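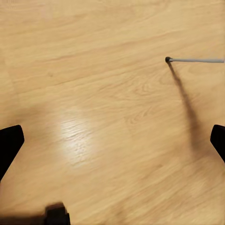 Gripper open over the wooden tabletop, simulator view

About Unport

Unport is a shared workshop for people who build robots at home and have run out of room, tools or patience. We rent Unit 9 at Dimaculangan Yard, on the ground floor, with level access from the car park. The workshop is run by its members as a non-profit company. We don't sell robots and we don't take on repair work.

Most of us have day jobs in other trades. Members include joiners, a school technician, a couple of retired electricians and several people who write software for a living and wanted to make something that moves. You don't need any experience to join, but you do need a project, or to be willing to help with one of ours.

What we build

The main shared build is Lollatico, a jointed arm with a two-finger gripper, meant for use on a bench or in an ordinary room at home. It began as a kitchen-table project and moved to the workshop when the base got too heavy to put away after meals. The current version is the fourth. The first two had belt drives, which slipped under load, and the third used gearboxes that were too loud to live with. Drawings and parts lists are free to members, and we ask that changes are written up in the build log so others can follow them.

Members also bring their own work. At the moment that includes a curtain opener, a seed tray waterer and a camera slider.

Trying things in software first

We test movements in a simulator before running them on hardware. Ours is called Nirnik. It was written by members and it runs on the two desktop machines by the window, or on a reasonable laptop. You load a room, place the arm, and try your motion there. A bad joint limit costs nothing in Nirnik. On the bench it has cost us a wrist motor and part of a shelf. 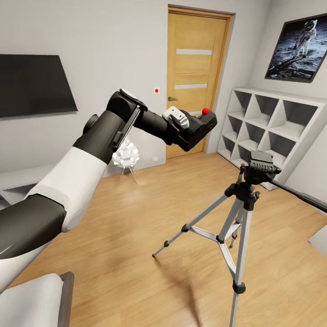
Reach is the thing most people get wrong on a first build. An arm that does well over a clear bench may not be able to turn once there is furniture near it, and a longer forearm often makes this worse. We suggest starting with the room you have, measuring it properly, and choosing segment lengths afterwards. Cable runs come next. Leave slack at the elbow.

The build log now holds 589 entries, going back to the first base plate. It is searchable by part and by fault.

Tools and space

There are 4 benches, a pillar drill, a small lathe, three 3D printers, a laser cutter and a soldering station with extraction. The lathe and laser cutter need a short induction, which we run every month except December. Project boxes can be left on the racking. Batteries must go in the metal cabinet overnight.

Money

Membership fees pay the rent and electricity. New equipment comes from a separate fund, which has raised more than 3,000 pounds so far and is currently set aside for a better dust extractor.

Visiting

Ring the bell marked Unport at the yard gate. Children are welcome with an adult. Please wear closed shoes.

Page last updated 14 Jan 2021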